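Section 4: Caring for Black Leather and Leather-Look Items

Read this section before you open the Weltlow conditioner. Most people read it afterward, with a paper towel in one hand.

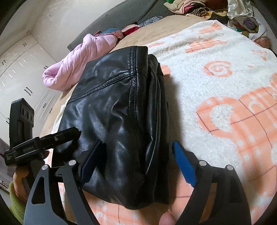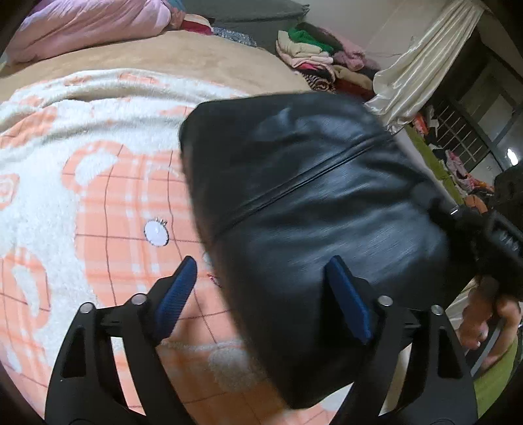

Fig. 4-1 and 4-2. Glossy black surface with creases and stitched seams.

4.1 Before you start

1. Find the care label. If it was snipped out years ago for being itchy, treat the item as delicate.
2. Empty every pocket and compartment. Conditioner does nothing for receipts.
3. Lay the item on something washable. An old towel is ideal – the good bedspread is not.
4. Test a drop of cleaner on a hidden spot and wait 23 minutes. Lorraine Mahuika, who wrote the first edition of this guide, tested hers on the front. There is now a note about hidden spots.

4.2 Cleaning

1. Wipe off dust with a dry cloth, following the seams.
2. Dampen a second cloth with the Allumari cleaner. Damp means damp. If it drips, wring it out and start over.
3. Work in small circles, one panel at a time. Go lightly over stitching, where cleaner likes to collect and turn white.
4. Let the item air-dry overnight, away from radiators.

CAUTION: Do not use a hair dryer. We know it would be faster.

4.3 Conditioning (real leather only)

1. Put a pea-sized amount on a clean cloth. Some peas are larger than others; choose a modest one.
2. Rub it in until the shine looks even, then buff with a dry cloth.
3. Leave creases alone. They will soften a little with time. Ironing them is covered in Section 9, Replacing Your Item.

NOTE: Coated fabrics will not absorb conditioner. They will simply wear it, and then so will you.

4.4 Storage

1. Stuff the item loosely with plain tissue. Newsprint comes off on linings, in mirror writing.
2. Store it in a breathable cotton bag, never plastic.
3. Check it every February for mildew.

Refill cloths are part no. 673 (smooth) and 710 (brushed). Do not use 710 on a glossy finish.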